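Visit to Nurkon, the teaching-by-hand group
2020-07-05

We came to Nurkon by the morning tram, five of us from the evening course in automation. Asmaa Shawky met us downstairs and took us first to the office, where we signed the visitor book, and then to the part we had asked to see.

The group works on learning from demonstration. A person holds a gripper in the hand, with a camera fixed on it, and does a small job many times. The computer later learns from the recordings which movement belongs to which view. No robot arm is needed at this stage, and for me this was the most interesting point of the day. Fouad Mansour explained that the fingers on the tool are the same as on the arm, so what the camera sees should look alike in both cases. The lens is very wide, and the straight edges of the table become curves. He said the program does not mind this, it only minds if the lens is changed between recording and use.

The job on this table is to move a small yellow object to or from the dark mat.

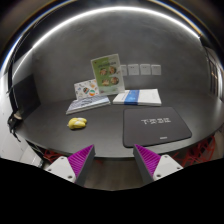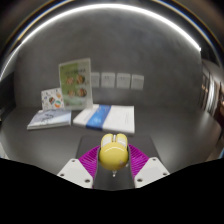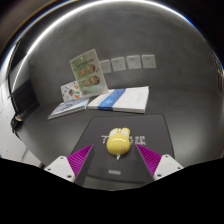

Gripper with magenta pads, seen from its own camera.

I asked why they leave books and cards at the back. Fouad answered that a clean background gives nice results in the laboratory and poor results everywhere else. Their collection has 1344 recordings now, made by several people, because each person reaches in a different way. Bouchra Fahmy has the task of looking through them and removing the bad ones. In the last round she took out 53, mostly where the hand had stopped halfway or the grip was corrected too late.

Then we talked about results. On objects the program knows, it does well. On new ones it is still weak, especially with round and smooth shapes – the fingers often close a little too early. Despina Christodoulou from our course wanted to know if more recordings would solve it. Fouad thinks more different tables would help more than more recordings on the same table. They want to test this in December together with the people from Pumholm.

After a coffee we saw the small workshop where the finger pads are replaced. My thanks to Asmaa for her patience with our questions. Those who missed the visit can write to me for the reading list.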